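4.3 Preparing the two-arm cell for visitors

Read section 4.2 before you start. Allow 60 minutes for the whole set-up on an open day.

1. Lay the green cloth over the demonstration table and clip it at the corners.
2. Switch on both arms at the Druvodel control box. Wait for the ready tone.
3. Set the speed limit to 10 per cent.
4. Select OPEN HANDS on the Unico menu.
5. Move both arms to the start position over the table.

Note: small creases in the cloth do not affect the demonstration.

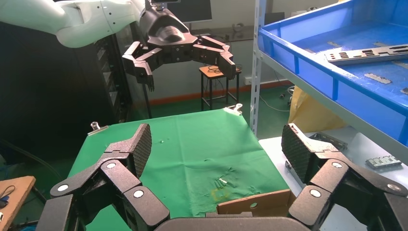 Fig. 4-3. Both hands open at the table, from the wrist camera.

6. Check on the wrist camera that both fingertip pads of the gripper are in view. If one is missing, refit the camera as shown in section 3.6.
7. Place the first part on the cloth and run the Bassi pick routine 2 times with no visitors in the room.
8. Let visitors in. Keep them behind the floor line.

CAUTION: Do not reach over the table while either arm has power. Press the stop button first.

CAUTION: Keep visitors clear of cables on the floor.

Note: the routine stops by itself after 400 cycles. To start again, go back to step 4.

Werkska set-up guide, issue of 26/09/2025. Replaces the August issue.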